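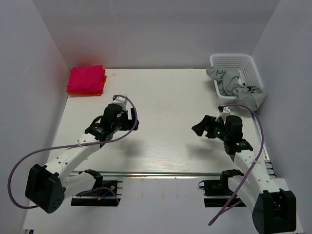

*A folded stack at one side, a basket at the other, and two arms at the Totville lab.*

Folding laundry is a wonderful problem for a robot, because cloth never sits the same way twice! Thirumalai Mathew has spent 2 years on it, and his newest method, called Stergiou, is a delight to follow. Most systems learn from clean runs only. Mathew's team kept the fumbles too, all 1,039 of them, and trained the arms on how people steering them got out of trouble.
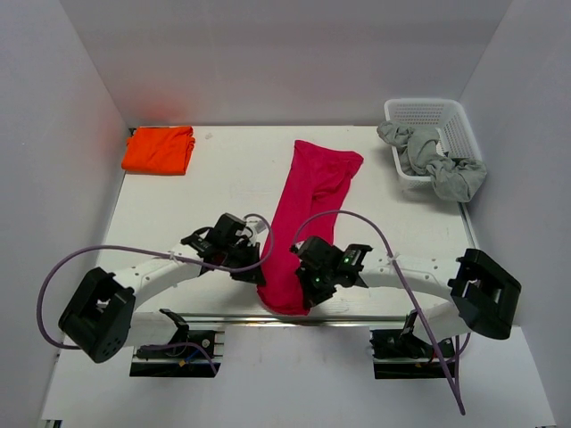

*Both grippers pinch the lower end of a long pink cloth.*

The payoff came in January. Given 20 fabrics it had never handled, the system failed on 6, and the older method failed on nearly all of them. Thin knits still give it fits (they curl!), so Mathew is now collecting more fumbles with a partner lab in Lirnside.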